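Home | Storage | Desk & Bench | Trays | Baskets | Clearance | Cart (0)

Posted September by Trinidad Tejada

Midtbø Hang-On Mesh Basket, white

Item 449 – in stock, ships from the Govberg warehouse

White mesh wire basket that hooks over a rail. No drilling. Lift it off, move it down, hook it back on. Good for the small stuff that ends up all over the bench – tape, labels, cases, refill packs. You can see through the mesh so no digging.

Rail not included!! We get this one a lot. Check the lip of your rail before ordering, the hooks need something to grab. If you're not sure send Gaetano Bellini a photo and he'll tell you yes or no, usually same afternoon.

Quick specs
Finish: white coated wire
Mount: hooks, open back
Width: 147 mm hook to hook
Also in: black (item 449-B), same size
Care: damp cloth. Dishwasher is fine but dry it right after, the coating chips if it sits in water

Black version can go on rail too, or flat on a panel with zip ties through the mesh. Zip ties are in the bag with either color, trim the tails after you've leveled it.

Goes with
Sadeck oval tray, teal – shallow, for scissors and whatever you're using right now
Jinix vine-print mat, white with small brown and beige flowers. Wipes down ok. Sold by the sheet, cut to fit with a utility knife, vines run the long way so measure twice

Stapler, scissors etc not sold here, sorry.

Buyer notes
"Had mine up over the packing bench since spring, tape on one end, label packs in the middle. Wish it came a bit deeper." – Lovely Evangelista
"Hooks were tight on my rail, had to bend them a litte. Fine now." – Fongchan Phetsri

We've sold 1,000 of the white so far and the next 2,000 are on order, so if your color shows as out of stock just leave your email and we'll write when they land. Bulk pricing on full cartons, ask Ville Kauppinen. Returns ok within the month, unused, hooks not bent pls. 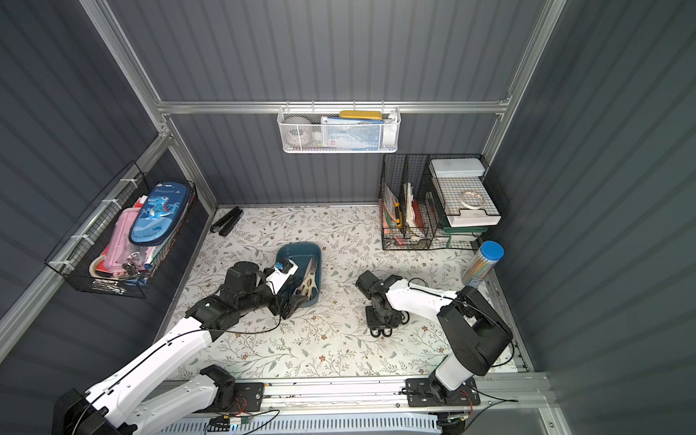

White basket on the back rail, black one zip-tied to the left wall. Teal tray and vine mat below.

Contact | Shipping & returns | © Govberg Supply | Back to top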